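Contrôle avant achat – manipulateur mobile Terutero, essais en simulation
Rédaction : Griet Van Acker. Relecture : Rok Obradović.
16 février 2023

Le fournisseur demande une décision en mars. Je coche ce que j'ai pu vérifier, le reste attend.

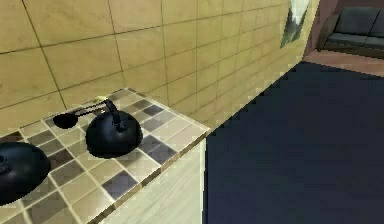
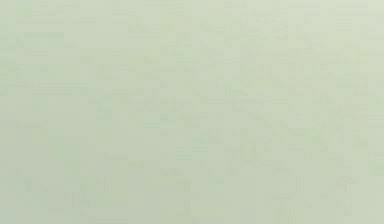
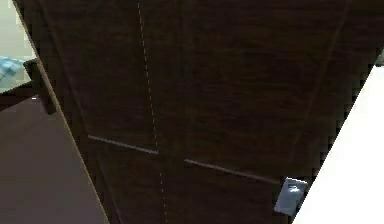
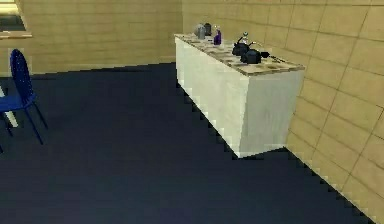

*Vues de simulation, logement d'essai. Aucun bras visible sur ces quatre vues.*

## Environnement

- [x] **Plans de travail modélisés.** Oui, avec de la vaisselle noire posée dessus. Je veux les mêmes essais avec du verre.
- [x] **Rangements.** Armoire à deux portes sur la troisième vue. Aucune donnée sur l'effort d'ouverture.
- [ ] **Obstacles au sol.** Une chaise bleue sur la dernière vue, beaucoup de sol libre à côté. Nos cuisines sont plus encombrées.
- [ ] **Vues exploitables.** La deuxième ne montre qu'une surface vert pâle. Impossible d'en tirer une distance de sécurité.

## Sécurité

- [ ] Arrêt d'urgence accessible des deux côtés. Cindport renvoie à la notice, que nous n'avons pas reçue.
- [ ] Limitation de force en présence d'une personne. Non simulée. Point bloquant pour moi.
- [x] Zone d'exclusion réglable : 140 cm par défaut. À confirmer sur machine réelle.
- [ ] Comportement en cas de perte de réseau. « Prévu », dit le devis – par qui, et quand ?

## Budget

- [x] Licence de simulation : 400 € par mois, sans engagement.
- [ ] Maintenance : 18 mois inclus, pièces d'usure exclues. Demander la liste.
- [ ] Formation : quelque 33 heures par opérateur, non chiffrées.

**Commentaire de R. Obradović :** d'accord pour prolonger la licence. Pour le matériel, pas de bon de commande sans démonstration sur place.

**Avis :** réservé. Nouvelle visite à fixer avec Cindport dès réception de la notice.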